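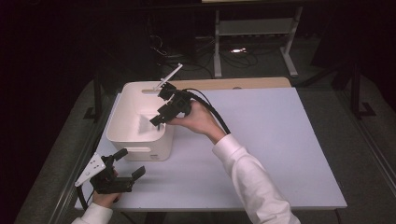 Usuga Twin Handheld Gripper Kit
by Wurness

Overview | What's included | Specs | Owner notes | Questions

I run the small shop that sells these, and I also use a pair most weeks, so this page is going to be chattier than the one on the Wurness site (theirs has the torque curves, if you're into that). I'll keep to what I get asked in emails.

The Usuga kit is two handheld grippers, a left and a right, for recording two-handed demonstrations without having a robot on hand at all. You hold them, you do the task, and the software saves where each gripper was and how far the fingers were open. Later you train on that and run the result on whatever arms you've got. If you've spent an afternoon dragging a pair of leader arms around to get one decent pick out of a bin, you can guess why I got excited about these!

What's included

Two grippers with pistol-style handles
Two sets of jaw fingers, fitted
Two spare sets of finger pads
Two cables
Irkudau sync box and its power supply
Mounting plate and a bag of screws
Hex key (the good kind, with a ball end)
License for Darkano Record, one workstation

You'll need your own computer. The carry case is extra.

Specs

Weight per gripper: 40 decagrams, cable not included (yes, decagrams, that's how Wurness prints it)
Cable: 2 meters
Finger travel: 14 centimeters fully open
Connection: wired, both sides, through the Irkudau box
Finger pads: replaceable, rated for 2000 grasps

Owner notes

The handle is the best part. Your fingers wrap around it the way they would on a cordless drill, and after a few minutes I quit thinking about it. The squeeze is light. My hands are on the small side and I can close the jaws all the way without shifting my grip, which I couldn't do with the older Wurness model.

Bins are where I'd start. Put a plastic storage bin on a plain table, drop one small thing in it, and practice reaching in with one hand while the other steadies the rim or waits its turn. It's harder than it sounds -- you lose the feel of your own fingertips, and for the first half hour I kept bumping the walls. Deep bins are tougher than wide ones. Go slow, keep your wrist loose, and come in at a slant if straight down feels cramped.

Now the cables. They're thick, and you'll notice them. I let mine loop back over my hand and off to the side, and that works fine for tabletop stuff. For anything where you turn around or walk between stations, they get in the way and I'd wait for the wireless version (Wurness says November, I say we'll see). On the plus side I haven't lost a recording to a dropped connection, and I sure can't say that about the last kit I owned.

Setup took me almost an hour the first time, most of it spent on calibration. Darkano Record asks you to open and close each gripper, then touch the fingertips together. If it rejects the touch, check that you haven't swapped left and right at the sync box. I've done that more than once. The software is plain looking but quick, and you can toss a bad take with one key.

The pads wear out at the tips first. Slick plastic is easy on them, cardboard chews them up.

Questions

Can I buy just one?
Yes, but the sync box is only in the pair. A single comes with a straight adapter.

I'm left-handed. Does it matter?
No, they're mirrored.

Will it work with my arm?
If you can put the matching Wurness fingers on it, most likely. Send me the model before you order and I'll check.

Do you do returns?
Sure, if the pads are unused and the license hasn't been activated.

Shipping

Orders placed over the weekend go out Monday. Kits in stock ship in one box, and the carry case comes separately from the Wurness warehouse.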